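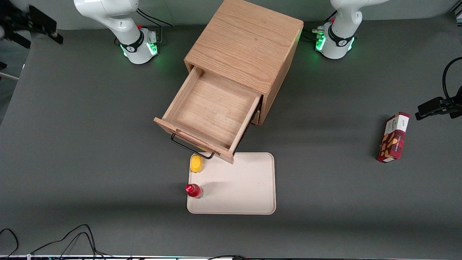
Several customers asked us last month whether Fellside still takes furniture that needs work. It does, and the answer to that and most of the other things people write in about is on this page.

Fellside Furniture Loan – Frequently Asked Questions

What is Fellside?

Fellside is a furniture loan and resale shop in Bralville. You can borrow larger household pieces by the month, buy them outright, or bring in pieces you no longer want. We stock tables, chairs, bookcases, dressers, bed frames and cabinets.

Who can borrow?

Anyone over 18 with an address in Bralville or Aguiar. Bring a photo ID and something with your current address on it, such as a utility bill or a lease. If you have just moved and have neither a bill nor a lease, a letter from your landlord is fine.

How long can I keep a piece?

The shortest loan is one month and the longest is a year. After a year you can buy the piece, return it, or swap it for another one. We send a reminder by email two weeks before the loan ends. If you need an extra few days, reply to that email and we will note it on your account.

How much does it cost?

Each piece has a monthly rate on its tag. There is also a refundable deposit, set at two months of that rate. If you decide to buy, the deposit goes toward the price.

Is there a limit on how much I can borrow?

Yes. The listed value of everything you have on loan at one time can't be more than $1,000. Purchases don't count toward the limit.

Do you deliver?

We deliver in Bralville on Tuesday. Aguiar deliveries depend on how many orders we have, so ask before you book. Our crew will carry pieces up one flight of stairs. For anything higher, please arrange help of your own or pick a building with an elevator if you are still choosing.

Will it fit through my door?

Measure the narrowest point between the street and the room, including hallways and stair landings. The widest piece we lend measures 63 inches along its longest side, and that is the size to worry about on a tight landing. Dimensions for each item are on its listing. We can take the legs off most tables. We do not take cabinets apart. 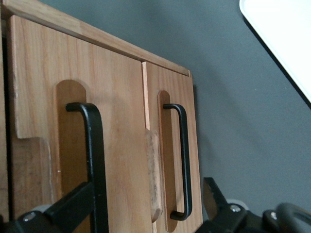 Cabinet with two wooden doors and recessed pulls.

How should I clean wood furniture?

Use a soft cloth, slightly damp, and wipe in the direction of the grain. Dry it with a second cloth. Please don't use spray polish on loaned pieces – it leaves a film that we have to strip before the next loan. Dust collects in grooves and recessed handles, and a dry paintbrush gets it out.

Can I paint or drill a piece I have on loan?

No. Once you own it you can do whatever you like with it. Felt pads under the feet are fine, and so are removable shelf liners.

What if something gets damaged?

Tell us when it happens. Normal wear costs you nothing: light scratches, small dents, a sticking drawer. For bigger damage we take the repair cost out of the deposit and send you a copy of the bill.

What do you accept?

Solid, clean furniture that two people can lift. We take pieces with loose joints, missing knobs or worn finish. We can't take mattresses, cribs, upholstered recliners, or anything with signs of insects or mold. Send photos first through the drop-off form, and wait for a yes before you load the truck.

Can I get paid for what I bring in?

You can choose store credit or cash. Credit is the better deal of the two. It doesn't expire, and you can use it for loans, purchases or delivery fees.

How do I book?

Online bookings go through Wuleo. You'll need to make an account there, which also lets you see your loan dates and deposit. If you would prefer not to use it, call or stop by the front desk and we will enter the booking for you.

What if I need to cancel?

Cancel by noon the day before delivery and you get everything back. After that we keep the delivery fee and return the rest to your card.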